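Plenholm Training Goal, Portable Series
Club and school equipment

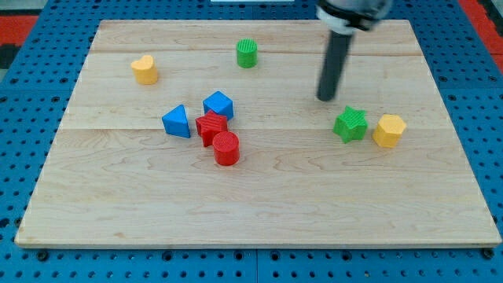
Vadport writes that its junior sides have trained with the Portable Series for two full seasons, and that the frames have held their shape on a ground where goals are moved most evenings. The club asks whether the net clips may be ordered separately. They may, in bags of 100, under the spare parts heading.

The Plenholm Portable Series is a soccer goal intended for training sessions, small-sided matches and school use. It is supplied to clubs, councils and schools by Stolora and is suitable for natural grass, synthetic turf and indoor courts. It is not intended for senior competition matches, for which a full-size goal must be used.

Frame
The uprights and crossbar are made from aluminium tube with a white powder-coated finish. Corner joints are locked by a spring button and a threaded collar. Two adults can assemble the goal without tools. The rear ground bar folds forward for storage, and the folded goal may be hung on a wall bracket (sold separately).

Net
The standard net is knotless white polyethylene. A heavier net from Işık is available at additional cost and is recommended where the goal will remain outdoors through winter. Both nets attach with plastic clips along the uprights, crossbar and ground bar. Metal hooks must not be fitted.

Anchoring
Goals must be anchored whenever they are standing, including between sessions. Ground anchors are supplied for grass. Counterweights for synthetic and indoor surfaces are ordered separately, and the correct weight for each goal size is shown on the label fixed to the rear bar. Players must not climb or hang on any part of the frame.

Colours and markings
White is held in stock. Frames can be finished in club colours on orders of 92 goals or more, which usually suits leagues and regional associations buying together. Club names may be printed on the crossbar sleeve.

Delivery
Stock orders placed before noon leave the warehouse on the next working day. Orders in club colours may take up to 96 days. Remote and island addresses are quoted individually.

Care
Check the collars and clips before each session. Rinse the frame with fresh water after use near the coast. Damaged tubes should be replaced and not straightened.

Catalogue number: 454
Related items: wall bracket, counterweights, net clips, carry bag, replacement collars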